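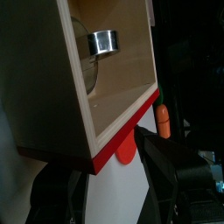

Fustance发布Benent木盒修订版 毛毡面与盖板公差调整

2019年11月18日，木制收纳用品企业Fustance公布Benent系列小型木盒的修订说明。本次修订涉及箱体板材下料、红色毛毡面的粘贴工艺、圆钮的固定方式以及方形木盖的配合公差。外形尺寸不变，箱体仍为接近立方的敞口结构，外边长191毫米。修订版由位于Pattinasarany的Illemach工坊生产，首批定于次年2月交付。

Benent系列面向桌面收纳，主要存放文具、线材、小餐具和零散五金件。箱体采用浅色胶合板，上口开放，配一块同色木盖；一侧外立面以红色毛毡覆盖，毡面上装一枚小圆钮。该结构自上市以来没有变动，企业在说明中将其称为“基准结构”，本次各项调整均以不改变基准结构为前提，旧版木盖可以用于新版箱体，反之亦然。

板材方面，箱体侧板与底板厚度统一为7毫米。旧版底板由另一家供应商提供，厚度略小，装配时需要在底板槽内加垫片。统一厚度后，槽宽与侧板开槽共用一把刀具，垫片取消。说明书同时规定，板边允许保留可见层纹，不作封边处理，但层间不得有脱胶、空芯和贯通裂纹。上口四边须砂光，棱边倒小圆角，倒角处手触不得有毛刺。

箱体四角为指接，胶合后用夹具保持至胶层固化。旧版曾出现少量箱体对角线偏差超标的情况，表现为空箱放在平整台面上时一角轻微悬起。Illemach在检验记录中将原因归于夹具两侧压力不均。修订版改为先校正对角线、后加压，固化期间不再移动工件。底板在侧板合拢之前插入槽内，槽内只在中段施胶，两端留出活动余量，以适应板材随湿度产生的胀缩。

毛毡面是退换记录中占比较高的部位。旧版毛毡按立面净尺寸裁切，整面刷胶后一次贴合，边缘在反复擦碰后容易起翘，棱角处尤为明显。修订版将裁切尺寸略微放大，贴合后沿棱边修齐，并在四周增加一圈窄幅补胶。补胶区与中间区使用同一种水性胶，分两次涂布，第二次涂布须在第一次表干之后进行。毡面颜色沿用原有红色，同一批次内不得有目视可辨的色差，不同批次之间允许轻微差异，以封样为准。 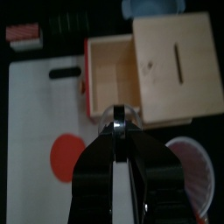
图片来源：Fustance

木盖的修改幅度较小。盖板为单块方形板材，边缘平直，放置后由箱口承托。企业收到的反馈中，盖板翘曲的问题多出现在冬季供暖地区。按照修订后的工艺，盖板下料后须在工坊内平放静置，待含水率稳定再进行定尺加工；静置期间板材之间以等厚木条隔开，四周通风，不得靠墙竖放。定尺后逐块检查平面度，检查时盖板放在基准平台上，用塞尺测量四角和中心与平台之间的间隙。翘曲超过允许值的盖板不作校平，直接转作小件用料。

圆钮的固定方式也有变化。旧版圆钮以胶粘为主，钮脚插入立面浅孔，毛毡层夹在钮底与板面之间。由于毛毡可压缩，胶层受力不均，长期拉拔后圆钮可能松动。修订版在毡面开出与钮脚同径的圆孔，使钮脚直接与木板胶合，孔深相应增加，钮底仍压住孔周毛毡，遮盖切口。开孔须使用锋利的冲刀，一次冲穿，不得用旋转钻头加工毛毡，以免纤维缠绕造成孔口拉毛。

Fustance同时给出了装配后的检验项目，共17项，分为尺寸、外观和受力三组。尺寸组包括外边长、对角线差、上口平面度和盖板配合间隙；外观组包括板面节疤、胶痕、毡面气泡与边缘齐整度；受力组包括圆钮拉拔、底板静载和箱体跌落。其中圆钮拉拔由抽检改为逐件检验，施力方向与立面垂直，卸载后圆钮不得转动，周边毛毡不得出现新的褶皱。

受力组中的跌落检验使用空箱，不带盖板，依次以底面、棱边和角部着地。检验后允许着地部位有压痕，不允许指接处开裂，也不允许底板从槽内脱出。做过跌落检验的箱体不再作为成品出库，统一打孔标记后存放，供下一批次比对使用。静载检验则以砝码均匀置于底板之上，卸载后测量底板中心的残余挠度。

关于清洁和保养，修订说明也补充了一节。木质部分用拧干的软布顺纹擦拭，随后以干布收净，不得浸泡。毡面用软毛刷沿同一方向轻刷，或用粘尘滚筒处理，不得使用含酒精或漂白成分的清洁剂，不得用蒸汽熨烫。毡面沾水后应保持箱体直立，在室温下晾干，不得放在取暖设备附近。若水渍已扩散至棱边，应检查补胶区是否发白，发白处在完全干透后通常会恢复，未恢复的可按保修流程处理。

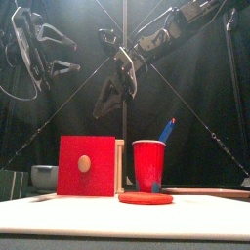
有读者来信询问，毛毡面为什么不做成可拆卸的，用搭扣或者嵌条固定，脏了就能单独取下清洗；信中还提到，自己手上的旧版木盒使用时间不长，靠近圆钮的一圈毡面颜色已经明显变深，用刷子刷过几遍效果有限，如果新版仍然是整面胶粘，这个问题恐怕还会出现。

Fustance对此的书面答复称，可拆卸方案在修订过程中做过比较。搭扣方案会使毡面与板面之间产生间隙，圆钮钮脚需要加长，拉拔时力臂增大，试样未能通过受力组检验。嵌条方案能够满足受力要求，但四周须铣出嵌槽，在现有板厚下槽底剩余厚度不足，若加厚侧板，箱体内部容积将相应减小，旧版木盖的通用性也难以保证。企业表示，该方案保留在后续评估清单中，目前没有时间表。至于圆钮周围变色，答复认为主要由手部油脂造成，建议开合或提取时捏住圆钮本身，避免手指反复压在毡面上。

答复还提到，旧版用户可以向Illemach申请换毡。换毡时原毛毡由工坊剥除，板面残胶用刮刀清理后砂光，再按新工艺粘贴。圆钮一并取下，孔深按修订版尺寸加深，原圆钮无裂纹的继续使用。用户自行剥除毛毡的箱体同样可以送修，但板面若已出现较深的撕裂或凹坑，工坊将先行补平，工期顺延。用强溶剂处理过的箱体不在受理范围内，原因是残留溶剂可能影响水性胶的附着。

包装随同修订。旧版木盒以整张气泡膜包裹，膜面与毡面直接接触，运输中气泡边缘会在毡面上压出圆形印痕。新版在毡面外侧先覆一层薄纸，纸张四边折入上口，再以瓦楞纸护角固定。木盖单独用薄纸包好，平放在箱口之上，与箱口之间垫一层纸板，避免摩擦。圆钮一侧的外箱内壁开有凹位，圆钮不承受堆码压力。外箱印有放置方向标识，仓储时按标识码放，毡面不得朝下。
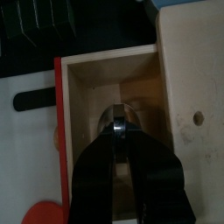 首批产量为400件左右，其中一部分用于替换经销渠道的旧版库存，其余按订单顺序发货。新旧两版外观差别不大，企业在底板外侧加印版本标记，便于售后识别。标记采用热压方式，深度控制在表层单板之内，不涂色。经销商在收货时应核对底板标记与外箱标签，两者不一致的，整箱退回，不得拆换。

对于收纳用途，修订说明给出了若干使用限制。箱体适合放置干燥、无尖锐突出部分的物品。餐具放入前应擦干，金属件表面如有防锈油，应先用纸包裹，以免油渍渗入内壁。内壁未作涂饰，不得直接盛放食品。细长物品竖直放置时，重心不宜高出上口过多；箱体未加配重，在光滑台面上受侧向力时可能滑移。需要固定位置的用户可在底面四角加贴薄垫，厚度应一致，垫片背胶撕除时须缓慢，以免带起表层木纤维。

使用环境方面，建议避开阳光直射。毛毡染料的耐光性能满足室内一般照明条件，长期受日光照射后仍会褪色，受光一侧与背光一侧之间可能出现界线。胶合板在强光下同样会逐渐变黄，木盖长期盖在箱口时，箱体内外会形成色差，这属于材料的正常变化，不列入保修范围。多个木盒并排放置时，相邻箱体之间应留出缝隙，毡面不宜与另一箱体的木面紧贴。

售后条款中，指接开裂、底板脱槽、圆钮脱落和毡面成片起翘列为保修项目；磕碰压痕、自然色变以及因浸水造成的变形不在其列。盖板翘曲须在平整台面上测量后提出申请，申请时附上盖板与箱口之间最大间隙的测量值，并注明存放地点是否有供暖设备。工坊收到实物后先静置，再行复测，复测值作为判定依据。

修订说明全文及换毡申请表由Illemach随货提供，经销商处亦可索取。旧版说明书中关于底板垫片的安装步骤同时作废，仍持有垫片散件的用户可将其用于旧版箱体的维修，不得装入新版。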